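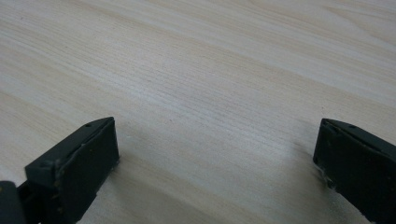

Cotville Library Writing Group

Home Stories Poems Meetings Contact

Stories > Short fiction > The Plellville Ferry

The Plellville Ferry
by Vaida Bite

Marta had never won anything in her life, so when the letter came from Stetsiuk & Daughter to say she had won a day out on the Wundari, she read it standing up in the hall with one boot on, and then she rang her brother and read it to him as well.

"The ferry?" said Tom. "You live next to the ferry."

"I live next to it. I've never been ON it!"

It was true. For 7 years she had watched it go over to Plellville and come back, white and round as a teapot, and she had always had the shopping with her, or the dog, or a cold.

She went down early in April with sandwiches in her coat. The river was high and brown and marvellous, full of branches all hurrying somewhere, and the gulls were shouting their heads off. Old Stetsiuk tore her ticket in half and gave her back the bigger piece.

"Stand at the front," he said. "You'll get soaked."

She stood at the front. She got soaked! The whole boat hummed up through her shoes, and when they passed the middle marker the bells began on the Plellville side, and the bells at Cotville answered late, as they always did, only she had never heard both at once before. From her kitchen you only got the one lot. She laughed out loud, and a small boy in a yellow hat laughed too, to be on the safe side.

"How deep is it?" he asked her.

"Up to 2,000 miles," said Marta.

He thought this over. "There'd be whales, then."

"Oh, loads of whales."

They both leaned on the rail to look. His mother came and leaned too, and then a man with a bicycle, and by the time Stetsiuk brought them in against the Plellville steps half the passengers were on that side and the ferry was tilting like a hat.

"What is it?" he called down. "What have you lost?"

"Whales!" shouted the boy.

Stetsiuk took off his cap and came to have a look.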